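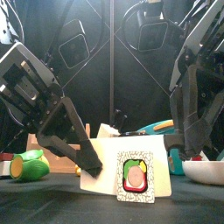 Section 3: Setting Up the Adell Parcel Scale

Read this section before you put anything on the scale. It covers placing the scale, connecting the display, calibrating, and weighing a first box. Printing labels is covered in Section 4.

Before you start

You will need:
- the scale base and the display unit
- the display cable (short, flat plug on both ends)
- the power adapter supplied with the scale
- the 600 g calibration weight from the foam tray
- a small Phillips screwdriver, only if you are mounting the display on a wall

Note: The calibration weight sits in the lower layer of the foam tray. Lift the top layer out completely before you throw away the packaging. Replacement weights can be ordered from Stadadley as part number 1016.

Placing the base

1. Choose a table or bench that does not move when you lean on it. Folding tables are not suitable.

2. Keep the scale away from fans, heating vents, and open doors. Moving air across the platform makes the reading drift, and the effect is easiest to see with light parcels.

3. Remove the two red shipping screws from the underside of the base. Turn each one counterclockwise until it comes free. Keep them in the bag with the manual. They must go back in if the scale is ever shipped.

CAUTION: Do not switch on the scale or load the platform with the shipping screws in place. This can damage the load cell and is not covered by the warranty.

4. Set the base down with the cable socket facing the wall.

5. Look at the bubble level in the front corner. Turn the feet until the bubble is inside the circle. Clockwise lowers a foot, counterclockwise raises it.

6. Press lightly on each corner of the base. If it rocks, adjust the foot nearest that corner and check the bubble again.

7. Place the platform on the base with the arrow toward the front. It drops into place without force. If it sits high on one side, lift it off and check for packing material underneath.

Connecting the display

1. Plug the display cable into the socket marked DISP on the base.

2. Run the cable under the base through the channel. It should not touch the platform at any point. A cable pressing on the platform is the most common reason for a wrong weight.

3. Plug the other end into the back of the display.

4. Connect the power adapter to the display, then to the wall outlet. The base has no power socket of its own and is fed through the display cable.

5. Hold the POWER key until the screen lights up. The scale runs a short self-test and then shows zero.

Note: If the screen shows dashes in place of zero, something is on the platform. Clear it and press ZERO.

Warm-up

Leave the scale switched on and empty for 40 minutes before calibrating. You can weigh parcels during this time if you have to, but do not use the results for postage. If the scale has come in from a cold van or storeroom, let it reach room temperature before you switch it on at all.

Calibrating

Calibrate when you first install the scale, and again whenever it has been moved to another room. In normal daily use, a check once a month is enough.

1. Clear the platform and wipe it with a dry cloth.

2. Press ZERO.

3. Hold the CAL key for 3 seconds, until the screen shows CAL and a blinking zero.

4. Press ENTER. Wait until the blinking stops.

5. When the screen shows LOAD, put the calibration weight in the center of the platform. Pick it up by the edge or use a clean cloth. Finger marks will not matter on the first day but dirt builds up over the years.

6. Take your hands off the table and wait for the tone.

7. Remove the weight when the screen shows END. The display goes back to zero.

8. Put the weight on once more. The reading should match the value stamped on its top. If it does not, repeat from step 1.

Note: Other objects of known weight, such as coins or bags of sugar, cannot be used for calibration. The scale accepts only the supplied weight and will show ERR for anything else.

Weighing your first box

1. Use a closed, taped box. Flaps that hang over the side can touch the table and take some of the load.

2. Press ZERO with the platform empty.

3. Set the box down flat, in the middle. Do not drop it or slide it on from the side.

4. Wait for the small circle in the left corner of the screen. It means the reading is stable.

5. Read the weight, or press HOLD to keep it on the screen after you take the box away.

6. Press UNIT to change between grams, kilograms, and pounds and ounces. The scale remembers the last unit used.

If the box is wide enough to hide the display, unclip the display from the base and stand it to one side. For long boxes, use the wire parcel rack. Put the rack on the platform first, then press ZERO, so that its weight is left out.

CAUTION: The maximum load is 40 kg, including the rack. The screen shows OVER when the limit is passed. Remove the load at once. Never stand on the platform or use it as a step.

Switching to the Bright display mode

In a dark packing area or under strong overhead lights, the standard screen can be hard to read. Press LIGHT twice to change to Bright mode. The mode stays on until the scale is switched off. On battery power it is turned off automatically to save charge.

If something is wrong

The weight keeps changing: Check for drafts, then check that the box is not touching the wall or the cable.

The screen is blank: Check both ends of the display cable. Try a different outlet.

The reading does not return to zero: Lift off the platform and look for tape, crumbs, or foam beads beneath it.

ERR appears during calibration: Make sure the shipping screws are out and the platform is the right way around.

If the problem remains, contact the Moltovano service desk and have the serial number ready. It is printed on the underside of the base.

Section last revised August 22, 2021. Text: Vilho Kiiskinen.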